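Questions people ask me about the Stumetville Robotics Club

I get the same handful of emails every fall, so I finally sat down and typed up my answers. I'm Leopoldo, I've been coaching since we met in a garage, and I ramble a bit. Sorry in advance!

Do I need to know how to code?

Nope! Most of our kids show up never having written a line. Crescencio Sandoval runs a beginner table for the first 5 weeks and he's very patient (way more patient than me).

What are you building this year?

We're in the household chores division of the Bradora Challenge, so our robot, Flalar, has to wipe down furniture. Yes, dusting! It sounds easy until you try to write down what your own hands do. A flat shelf is one thing, but a curved chair arm means changing your angle the whole way along and keeping the pressure even, and then there's the question of what the other hand is up to.

So is it all robots, all the time?

Not even close. Every team member does the chore by hand first and takes notes. We watch each other, argue over grip, and then somebody writes it up as steps the arm can follow. I love this part, and the kids groan about it until they see how much it helps. 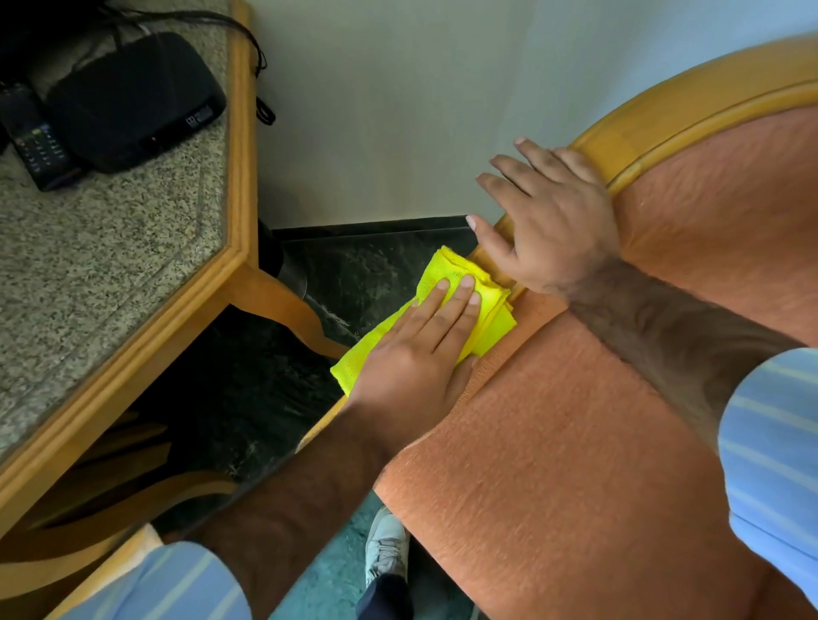
Yellow cloth on the armrest, other hand up on the top rail to steady the chair.

That second hand started a big discussion, by the way. Flalar has one arm! The students are still deciding whether to add a brace or just teach it to push more gently, and I'm staying out of it.

When do you meet?

Our first meeting is Saturday, September 15, 2018, at 10 in the morning, in the back room of the Magaña building. Come in through the side door. The regional round is in March, so we have a good long stretch to work.

What does it cost?

$52 for the season, which covers parts and the T-shirt. If that's a problem, email me and we'll work it out quietly.

Can parents stay?

Please do! Bring a chair if you have one. We can fit some 20 people before it gets stuffy, and we can always use a hand sorting screws.

Related
What to bring to your first meeting
Bradora Challenge: how the scoring works
Meet the coaches
Crescencio's beginner table, week by week
Directions and parking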